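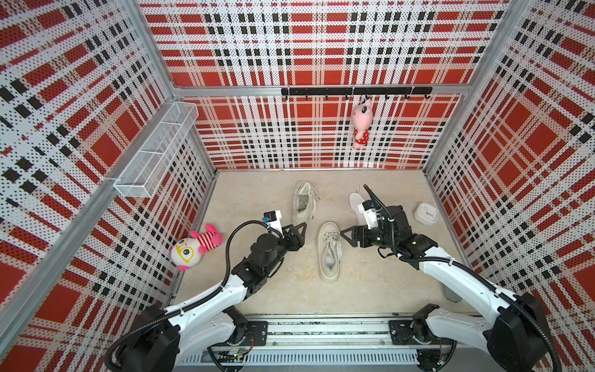 Chapter 4
A Place for Everything Near the Door

If you are anything like me, you have come home tired, kicked off your shoes, and promised yourself (really promised!) that you would deal with them after supper. My old teacher Sun-ja Hwang used to say you could read a whole household from its entryway, and I have been a little nervous about mine ever since.

In this chapter we will look at small things that live low down and get underfoot: sneakers, laces, insoles. We will also look up, at hook rails and wire baskets, which use wall space most of us forget we have.

Before you read on, take out one pair of laced shoes and set them side by side. Tuck the laces in. Keep them near you, as we will need them in Section 4.1.

Words to know: insole, hook rail, compartment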